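The Upgrade You Were Told You Needed

Why a camera buyer with some patience and a library card can ignore most of the advice on sale this winter 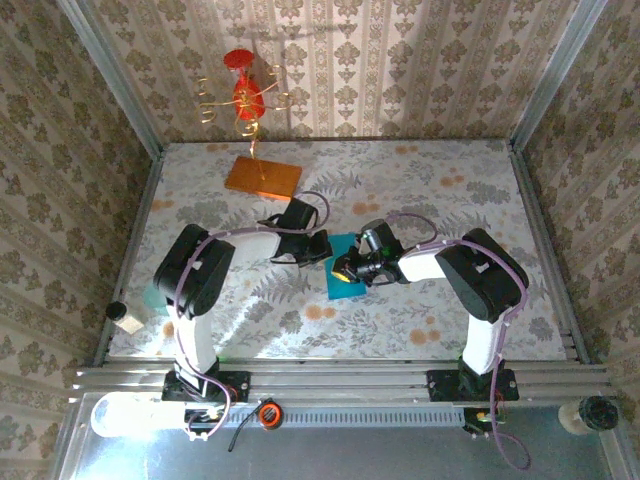
Imani Ostrowski has been repairing cameras in Vatovby for 22 years, and she has a drawer behind the counter where she keeps the ones people abandoned. They brought them in for an estimate, heard the number, and bought something new before she could finish the sentence. Most of what's in the drawer works. A few need a shutter button. One needs a battery door, a part that costs less than lunch.

"They come in with a sticky dial and they've already read that the sensor is old," she told me. "So the dial is an excuse. They want me to say it's dead."

I went to see her on the advice of a reader who had written to complain about a piece in this magazine last July, in which we printed a buying guide to mid-priced mirrorless bodies. The reader's charge was that the guide recommended nine cameras and couldn't explain what eight of them were for. I reread it and found I couldn't either. I wrote two of the entries.

So this is partly a correction, and partly an attempt to work out what the person with around 1000 dollars to spend on a camera is being told, who's doing the telling, and whether any of it holds up.

The discount that was always there

Start with the price, because the seller does. Over two months I kept a notebook of one kit, a body with a short zoom, at a chain store called Marinho. The tag never carried a plain price. It carried a crossed-out one, then a lower one in red. The crossed-out figure changed from week to week. The red figure, on all but a couple of visits, was 657 dollars.

A sales assistant told me in November that the price was about to go up. In December a different one told me it had just come down. It was the same price. I don't think either of them was lying, exactly. They had been handed a card with a sentence on it, and I saw the card.

What the crossed-out number does is give you something to feel good about that has nothing to do with photography. You walk out having "saved" money on an object you went in unsure about. Ask anyone who has bought a camera on sale what the best thing about it is, and see how long it takes them to mention the sale.

The kit lens is part of the same arithmetic. It's thrown in for what looks like almost nothing, so it feels like a gift, and then every forum on the internet tells the owner to replace it. I've used plenty of these lenses. They're dim indoors, a bit soft in the corners, and fine for nearly everything people do with a camera. The buyer who's told in the store that the lens is a bargain and told at home that it's garbage will spend again within the year. That suits the store pretty well.

Reviews by people who had it for a weekend

Next, the reviews. I've written these for a long time, so take this as testimony against interest. A typical review camera arrives on a Thursday and goes back ten days later. In those ten days you learn where the buttons are. You find out whether the menus are annoying and you take a lot of pictures of whatever is near your house. You can't learn if the rubber grip will peel, or if the card slot gets fussy, or whether the thing will still be in your bag in the second year, and those are the questions a buyer would most like answered.

Instead we grade what can be graded in ten days. Sharpness in the corners. Frames per second. How well the autofocus holds on to a running dog. I have tested more running dogs than I can remember, and I've never had a letter from a reader about a dog.

The customer reviews on store pages are supposed to fix this, being written by people who keep the things. I read a few hundred of them for one popular body. A great many had been written the day the box arrived. They praised the delivery. They said the camera seemed well made. Some repeated the name of the model so often, and in such full detail, that I began to suspect the author had never met it. I can't prove that, and the stores I asked said they remove fakes when they find them. None would tell me how they look.

The useful ones were short and crabby. "Strap lug came loose, had it fixed, otherwise ok" told me more than a page of stars.

The megapixel argument, again

I'd hoped we were past this one. We aren't. The bigger number is still on the box and still on the shelf tag, and it's still the first thing people quote to me at parties.

Conall Kinsella runs a print shop in Pundton that makes wall-sized enlargements for offices and restaurants. If anybody should want more pixels it's him. He pulled out a print almost as tall as I am, a harbor at low tide, and asked me to guess the camera. I guessed high. It came from a compact that had been out of production for years, and the file was smaller than what a phone makes now.

"What ruins a big print is somebody breathing when they pressed the button," he said. "Or it's out of focus. Or they brightened it until it fell apart. I can't remember the last time I sent a job back because there weren't enough pixels."

I'd push back on him a little. If you crop hard, and bird photographers crop very hard, the extra resolution is real and you'll see it. If you shoot products for a catalog you may have a client who insists. Those are jobs, though, and the people who do them already know what they need. The advice gets repeated to parents who want better pictures of a school play, and a school play is dark. What they need is a lens that lets in more light and permission to stand nearer the stage.

What about phones

The opposite sermon is that you don't need a camera at all. I'm just as doubtful about this one, and it tends to come from people selling phones.

A phone takes a very good picture of the thing in front of you in daylight. It will also decide for you what color the sky was and how smooth your aunt's face is, and it makes those decisions before you see anything. Many people like the results. Fine. But I've sat with families going through old pictures, and what they lean in to look at is always some small detail in the background, a radio on a shelf or the pattern on a curtain, and that's exactly the stuff a phone is inclined to smear into porridge when the light drops.

There's also the matter of finding them again. A camera with a card in it forces a small chore on you, and during the chore you look at the pictures. Phones ask for nothing, so you end up with thousands you've never seen twice.

I don't offer that as a reason to spend 657 dollars. It may be a reason to get the old camera out of the closet and charge it.

A short experiment at the library

The public library in Vollholm lends cameras. I didn't know this until Ostrowski mentioned it, and judging by the dust on the cases, few people in Vollholm know either. You get 2 weeks with a body, a lens, a charger and a printed manual with somebody else's pencil notes in it. The models are several generations behind.

I borrowed one and used nothing else for the whole loan. For the first couple of days I was irritated. The screen was dim, the focus hunted indoors, and the burst mode was slow enough that I gave up on it. Then I more or less forgot. I photographed a birthday, a wet market, a long walk, and my neighbor on a ladder. When I laid the prints on the kitchen table beside some from the newest body I had on test, my wife picked out the ones she liked. Her pile was mixed. She had no interest in which was which, and after a while I lost mine.

It's one kitchen table, and I won't pretend it's science. The focus did miss shots that the newer camera would have gotten, including the candles. If you photograph children or sports every week, a recent autofocus system is the one upgrade I would argue for, and I'd argue for buying it used.

Used is where the industry goes quiet. There's no launch event for a used camera and no free trip to photograph a volcano with it. When I asked at Marinho whether they sold secondhand bodies, the assistant said they'd take mine in trade. He didn't know where the trade-ins went afterward.

Ostrowski knows where some of them go. She buys them by the box, cleans them, checks the shutters, replaces the light seals, and sells them from a glass case by the window with a handwritten tag on each. The tags say what's wrong. "Scratch on screen." "Flash weak." "Noisy zoom, works." Nothing is crossed out.

I asked which she'd sell to a beginner and she wanted to know what the beginner took pictures of. I said I hadn't asked. She went back to her battery door.

Published 23/01/2024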